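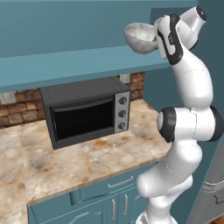
Budget season for our kitchen robot project, so I'm writing down what we're spending and why. We test in simulation first and buy second. The rule came from Walter Usuga after we ordered a mount that didn't fit the counter we had. In the sim kitchen the arm has a bowl up by the wall cabinet, with the toaster oven on the counter below, and that height is what I'm pricing this week.

Reach costs money. The short arm from Pestus can't get a bowl to a wall cabinet from a floor mount. The longer one can, but the quote is 3512 more per unit. We need two.

Option B is the short arm on a lift column from Sirkia. The column is 1125. Cheaper on paper, but it's one more thing to bolt down, wire up and keep spares for.

Jovita Huerta is running both setups through the same 100 pick and place tasks in sim. Same bowls, same cabinets. If the column version fails on the high shelf we stop talking about it.

Grippers are a separate line. I have us down for one spare per arm. Fingers wear out before anything else does, and last time we lost almost a month waiting on a set.

Things I left out of the first draft: shipping crate return, a floor plate, the second e-stop, and power on the wall side. Édgar Palomino caught the power one.

Training is also extra. Condori wants 138 per seat for the safety course. Four of us need it.

Real cabinets and a counter come out of the facilities budget. I asked for the same layout as the sim so the numbers carry over. Waiting to hear.

Draft goes in 2026-06-17. Orders in September if it's approved. I'll post the final split between the arm and the column when Jovita's runs are done.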